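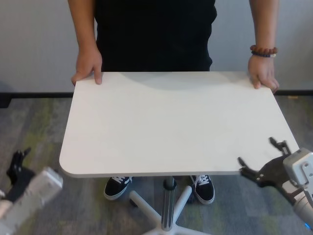
The pickup number was correct, according to Zerrin Çınar, and so was the carrier name on the door of the truck, and the gate had no written instruction to check anything else.

Freight Security Letter > Case Notes > Fraudulent Pickup

March – by the case notes desk

Pickup by impersonation: what the Stastow load shows about release procedure

A full trailer of boxed power tools was released from the Yalçınkaya warehouse in Stastow to a driver who presented himself as working for Triruvia, the carrier assigned to the load. Triruvia had sent no driver at that hour. The real truck arrived at 2 p.m. and was told by the gate that the load had gone out that morning. The trailer used in the pickup was later found empty at a truck stop. The goods, 341 cartons, have not been recovered, and the police investigation is open.

The warehouse and the carrier have both agreed to let us go through the paperwork. What follows is limited to the release procedure. Questions of liability are with the insurers and are left out.

How the load was exposed

The shipper gave the load to a broker, who tendered it to Triruvia by email. Triruvia accepted. The broker then sent a rate confirmation showing the pickup number, the pickup window, the address and a short description of the goods. Up to this point the handling was ordinary.

A mailbox in Triruvia's dispatch office had been taken over some weeks earlier. The intruder had set a forwarding rule that copied any message with the words "rate confirmation" in the subject line to an outside address. No messages were deleted and no passwords were changed, so the dispatchers noticed nothing. The rule was found after the theft, when the carrier's IT contractor exported the mailbox settings.

The people behind the pickup therefore had the same document the real driver would carry. They did not need to pose as a carrier on a load board or win the load by underbidding, as in the double-brokering cases we covered last fall. They needed a tractor, a trailer, a door sign with the right name on it and a driver who could get there first.

At the gate

The warehouse used Lellow, a yard management program, to log arrivals. The gate screen asks for the pickup number, the carrier name, the driver's name and the tractor plate. In the configuration in use at Stastow, only the first two fields were compared with the appointment. The driver's name and the plate were stored as entered. They were a record of who came, with no expected value to compare against, as the carrier had not been asked to supply one in advance.

The appointment was for the afternoon. The driver arrived at 9:10 a.m. and said he had been rerouted and could load early if a door was open. The gate clerk moved the appointment forward in the system. Moving an appointment by more than an hour produces a notice in Lellow, which goes by default to the email address of the carrier. In this case that was the compromised mailbox. A filter had been added that marked the notice as read and moved it to an archive folder. Triruvia's dispatcher did not see it.

The clerk looked at the driver's license and wrote down the name. No copy was taken. The name does not match any license issued in the state, and the handwriting leaves one letter in doubt. The camera over the inbound lane recorded the tractor from the front. The plate is legible and belongs to a vehicle that was scrapped two years ago.

The seal was applied by the warehouse and its number was written on the bill of lading. The driver signed. Loading took 55 minutes by the dock log and the truck left without any further contact with the carrier or the broker.

Which checks would have mattered

We have been asked several times whether a better camera would have prevented this. The camera did its job. A recording has value after the fact, and a clear image of a false plate does not stop a truck. The points below concern the release decision only.

1. Callback on any change of time. An early arrival is common and most are harmless. It is also the one feature nearly every impersonation pickup has in common, because the thief must arrive before the real truck. The callback should go to a telephone number already held by the warehouse or the broker, taken from the carrier's setup file. A number given by the driver, or printed on a document the driver hands over, has no value for this purpose. Nor does the number in the email signature, if the mailbox is in question.

2. Driver and equipment details in advance. The carrier should give the driver's name, tractor number and plate before the appointment, and the system should hold the truck if one of them differs. Carriers object that drivers are swapped at short notice. That is true, and the answer is a second callback, made by the warehouse.

3. A separate channel for the pickup number. If the number travels in the same email as the address and the window, one stolen message gives away the load. The broker can send the number by text to the driver's registered phone on the day of pickup. The cost is small. It does move the weak point to the phone, and a phone number can also be hijacked, but the thief then has two things to break into.

4. Paper copies. A scan of the license and the cab card should be kept with the bill of lading. We would not rely on this as a barrier. Forged licenses are good enough to pass at a window. A scan does give the police a face and a typed name, and in the Stastow case they have neither.

5. Authority to refuse. The written gate procedure at the warehouse ran to a page and a half and dealt mainly with safety vests, speed limits and where to park. It did not say who could turn a truck away. The clerk believed that a delay would be charged to the warehouse as detention. Procedures should name the person who decides and state that waiting time from a failed check will not be held against the shift.

Mailbox rules

For carriers, the most useful single step is to look at the forwarding and filter rules on every shared mailbox. This can be done by an administrator in a few minutes. Rules that send mail outside the company should be blocked by default and allowed only on request. Rules that act on words such as "rate", "tender", "pickup" or "appointment" should be checked by hand, including those created by staff who have left.

Changing the password alone is not enough. A forwarding rule stays in place after the password is changed, and so can an active session or an app that was given access to the mailbox. Triruvia had in fact changed all of its dispatch passwords a month before the theft, as part of a routine cycle. The rule went on working.

Two-step sign-in has since been turned on for the dispatch office. The carrier has asked its brokers to treat any emailed change of bank details, phone number or pickup time as unconfirmed until someone has called.

Tracking devices

The shipper had placed no tracker in the load. Its policy called for one only on trailers carrying more than 900 cartons, a threshold written when the product was cheaper and the cartons smaller. A threshold based on carton count says little about value. We would suggest one based on invoice value, reviewed every year, with a lower figure for goods that are easy to resell. Power tools belong in that group along with tires, energy drinks, copper and baby formula.

A covert tracker inside a carton is preferable to one on the trailer, given that the goods are often moved to a second trailer within the first 100 miles. Battery life and reporting interval should be set for that window. A device that reports every four hours is adequate for checking delivery times and nearly useless for a theft.

Changes made at Stastow

Yalçınkaya has changed the Lellow configuration so that the plate and the driver's name are required fields with an expected value. The notice of a moved appointment now goes to the broker as well as the carrier, and the truck cannot be assigned a door until one of them has been reached by phone. Early arrivals wait in the outer lot. The warehouse reports longer waits in the morning and some complaints from drivers, and it has refused one truck, which proved to be a genuine swap that the carrier had not reported.

The serial numbers of the stolen tools are held by the shipper. Members who buy returned or surplus stock and want to run a check should write to the desk and we will pass the request on.

Comments

dockside_ray
We have done callbacks for years and the hard part is after hours. Half the small carriers let it ring. Then you have a driver at the window and a door sitting open. What does the clerk do?

Case notes desk
The truck waits. If the carrier can't be reached, call the broker, who should have an after-hours line in the contract. If neither answers, the load stays.

M. T.
Point 3 is fine for a one-truck outfit. With us the driver isn't picked until that morning, so there is no "registered phone" to send anything to. We have the dispatcher read the number out over the phone instead – slower, but it works.

gatehouse4
Please add trailer number to point 2. Plates get swapped on the tractor, and a lot of crews don't bother with the trailer.

yardmgr_lee
Is the plate check in Lellow an add-on or is it in the basic version? Ours only shows the two fields.

Case notes desk
Stastow did it from the appointment settings with no add-on. Your version may differ, so check with whoever set it up.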